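The Small Board Comes Back

When I moved to Rostuvia, I owned two suitcases and one travel chess set. The big wooden set of my grandfather stayed with my brother, and I was sad about this for a long time. Today I think the small one taught me more about people.

Jolene Mahuika sells used games in a narrow shop near the station. In September, she told me, the travel sets go faster than anything else, because the students arrive and their rooms are tiny. She has 13 of them on one shelf and does not expect to keep them until winter. 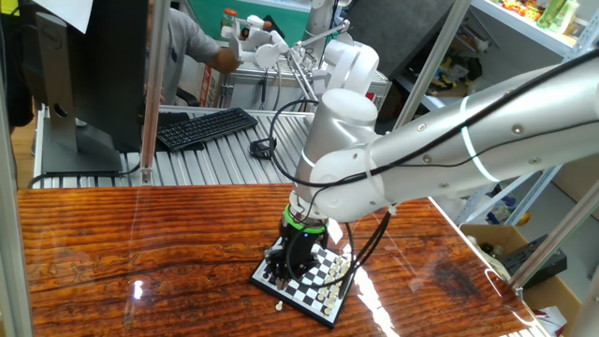
Her customers are not strong players, and many learned the rules from a parent and then forgot half of them. They buy a board for the train to Drerkow, which takes 90 minutes and has poor phone signal after the second tunnel. I have made this trip often. If you open a board on the little table, somebody will soon lean over and give you bad advice.

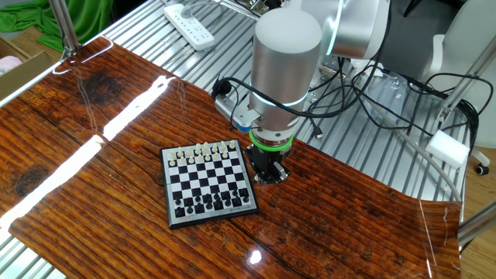 White pieces along one side of a small magnetic board.

The club in Drerkow meets above the Godetti bakery, and it smells of bread until late in the evening. Glenys Cartwright has kept its membership book for many years. She remembers when they were 700, with a waiting list, and she remembers also the winter when four people came. Now the room is full again, though she complains that the young ones play too fast and leave their cups on the windowsill.

I lost three games there, one of them to a boy who was eating a sandwich.

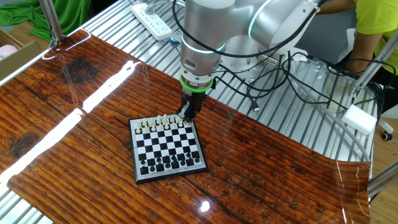
A travel-style board with a dark border, set at a slight angle.

Glenys walked me back to the station and asked if I would come to the open evening in Chornovol. I said I must first study my endings. She said everybody says this, and wrote my name in her book.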